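Paper cup

A paper cup is a disposable drinking vessel made from paperboard, formed into a tapered cylinder and finished at the mouth with a rolled rim. It is used mainly for beverages, and secondarily as a light container for small household and workshop items. The term covers single-wall cups, double-wall cups and cups with an added outer sleeve. This article deals mainly with the single-wall type and with its use for holding and sorting small bottles.

Construction

A single-wall paper cup has two parts: a sidewall blank and a bottom disc. The blank is a fan-shaped piece of board that is wrapped around a tapered form and sealed along an overlapping side seam. The bottom disc is pressed into the narrow end and the lower edge of the sidewall is folded in around it. The disc sits slightly above the lower edge, so the cup stands on a ring of folded board.

The upper edge is curled outward to form the rim. The curl stiffens the mouth, gives a smoother edge for drinking and provides a seat for a lid. An unrolled cup deforms easily when gripped near the top — the curl carries most of the load that keeps the mouth round.

Paperboard absorbs liquid and is therefore coated. Early cups were waxed. Most later cups have a thin plastic film on the inner face, and some cold-drink cups are coated on both faces. Water-based coatings are also used and are generally easier to separate from the fiber during recycling.

Color and printing

Color is normally applied to the outer face of the board before the blanks are cut. The inner face is left white. As the rim is formed by rolling the board outward, the inner face turns to the outside of the curl, and a cup with a colored wall commonly has a white rim. Solid-color cups such as gray or yellow-green are sold for parties, for color-coded serving and for craft work.
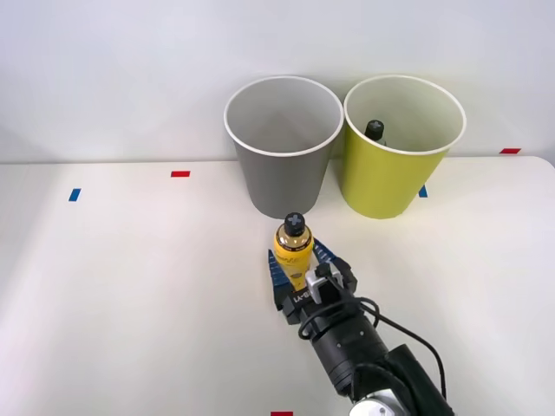

A white interior makes the contents easier to identify from above. Dark items, such as black screw caps, contrast strongly with the wall. Pale or translucent items are harder to see, particularly near the bottom of a tall cup, where less light reaches.

Taper and stacking

The sidewall narrows toward the base so that cups can be nested. In a nested stack each cup adds only the height of its exposed rim and a short length of wall. The Dalsgaard catalog lists a shipping carton of 1,602 nested cups, packed in sleeves.

The taper also affects stability. The base is narrower than the mouth, and an empty cup is light enough to be moved by a draft or a brush of the hand. Placing a weight in the bottom lowers the center of gravity. A small filled bottle set upright serves this purpose, provided that it does not rise far above the rim.

Use as a container for small bottles

Small plastic bottles with screw caps are often kept in cups on a shelf or table. The cup keeps the bottle upright, catches minor drips and separates one kind of content from another. Suitability depends on three measurements: the inside width of the cup at the base, the height of the bottle and the width of its cap.

A bottle that is narrower than the base stands flat on the bottom disc. A wider bottle wedges against the tapered wall before reaching the bottom and may split the side seam if pushed. A loose fit allows the bottle to lean, which does no harm to the cup but makes the cap harder to grasp.

The usual procedure for loading cups is as follows.

1. Stand the cups upright with their mouths fully open, leaving a clear area of table in front of them.

2. Check that each cap is closed. A bottle with liquid contents should be wiped before it is put away.

3. Place the bottle upright in front of the cup it is meant for, with the label facing outward.

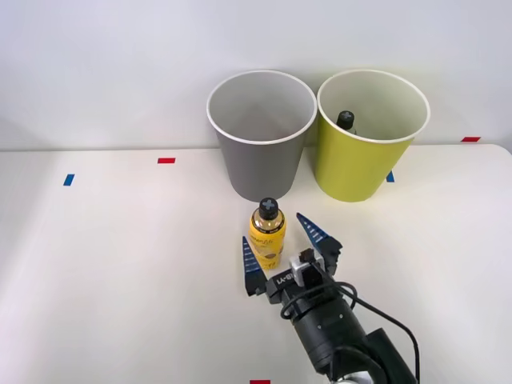 4. Hold the bottle by the body, lift it above the rim and lower it along the center of the cup.

5. Release the bottle once its base touches the bottom disc, and withdraw without catching the curl.

Where two cups stand close together, the rims may touch even though the bases are apart. A narrow gap between the rims reduces the chance that loading one cup will shift the other.

Arrangement on a work surface

Cups are commonly set near the back edge of a table, which keeps the front free for handling. A plain wall behind them limits how far they can be pushed. The disadvantage is reach: the user must extend the arm over the items in front.

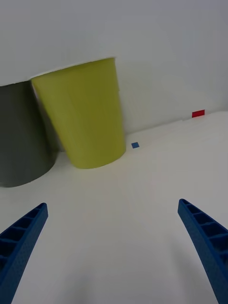
Color coding is effective only if the assignment is fixed. The Gelar storage guide, revised in March 2025, recommends one cup color for each category of contents and no more than 8 colors on a single shelf, on the grounds that similar shades are confused under warm lighting. Gray and yellow-green are treated in the guide as a safe pair.

Limitations

Paper cups are not suited to long-term storage of liquids outside their bottles. The raw edge of the board at the side seam takes up moisture if the coating is damaged, and the bottom joint softens. Cups used as bottle holders last longer, but the rim gradually flattens where it is handled.

Solvents and some oils can attack the inner film. Devover, a supplier of craft goods, advises replacing any cup that shows a stain on the outer wall.

See also

Drinking straw
Paperboard
Plastic cup
Screw cap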